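Cup (drinking vessel)

From Wirenden, the household reference
Last edited Oct 28, 2025

A cup is a small open vessel used for drinking. Most cups are round in plan, stand on a flat base and hold enough for one person. The word is used loosely in English. It covers the thin china teacup with its saucer, the straight-sided tumbler, the paper cup from a coffee shop and, in many homes, the mug. Attempts to draw a firm line between a cup and a mug have not been very successful, and this article does not try to draw one.

Name

The English word goes back to Old English cuppe, which is usually linked to the Latin cuppa. Popular accounts often claim that "mug" means a cup without a saucer and with a handle, and that a "beaker" has no handle at all. Shops do not keep to this. A handleless vessel may be sold as a cup, a beaker or a tumbler within the same range, and the choice of word seems to depend mostly on what else the shop is selling.

Shape

The simplest form is the cylinder, with a wall that rises more or less straight from the base to the rim. It is easy to make and easy to wash, though it does not stack as well as a cup with sloping sides. Cups that widen towards the top nest inside one another and save cupboard space, and for that reason they are common in canteens.

It is often said that a wide rim "opens up" the flavour of tea. The evidence offered for this is thin. A wide rim does let heat escape faster, as anyone can check with two cups and a kettle, and much of what is put down to flavour may simply be temperature.
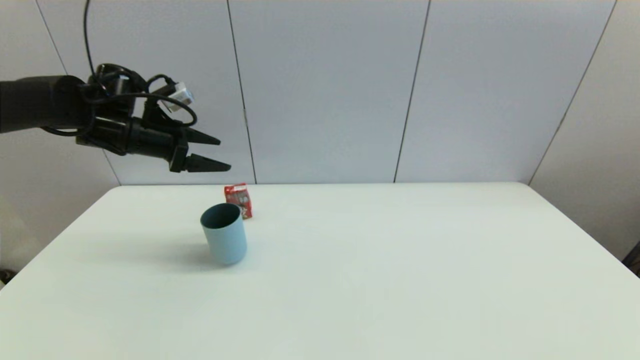 Reading time: 3 minutes

Colour and finish

Plain colours have largely replaced printed patterns in cheap everyday ranges. Pale blue, grey and off-white are common, sometimes with a darker colour on the inside. A dark inside is said to hide tea stains. It does hide them, in the sense that they are harder to see, but the tannin is still there and still needs cleaning off.

Matte finishes are widely described in sales copy as "warmer to the touch" than gloss. The homeware catalogue Groltetti has used the phrase for several years without saying how it was tested. The more common complaint from owners is that some matte glazes pick up grey marks from metal spoons. These usually come off with a mild cleaning paste, although harsh scouring can leave shiny patches.

Size

There is no fixed size. A cup in a recipe is a unit of measure and should not be confused with any cup in the cupboard, a mistake that has spoiled a good many cakes. The household writer Dorin Mocanu measured 29 cups from his own and his neighbours' kitchens, filling each to the brim, and found that the largest held up to three times as much as the smallest. His sample was small and came from one street, so it should not be read as a survey. It does suggest that "a cup of water" is poor guidance for cooking rice.

Stability

A cup with a narrow base tips more easily than one with a base as wide as its rim. Makers sometimes advertise a "spill-proof" cup on the strength of a heavier bottom. No open cup is spill-proof. Where it is put down matters as much as its shape, and a flat, clear tabletop away from the edge will prevent more accidents than a thick base.

Disputed claims

The Oprea family pottery is often named as the first maker of the straight-sided handleless cup, with a date of 1696. The date appears on a painted sign and in a sales leaflet, and no earlier document has been produced to support it. Plain cylindrical drinking vessels are in any case far older than that. A similar claim made for Narberg rests on a single local guidebook and has been removed from this article twice.

See also: Beaker; Mug; Saucer; Tumbler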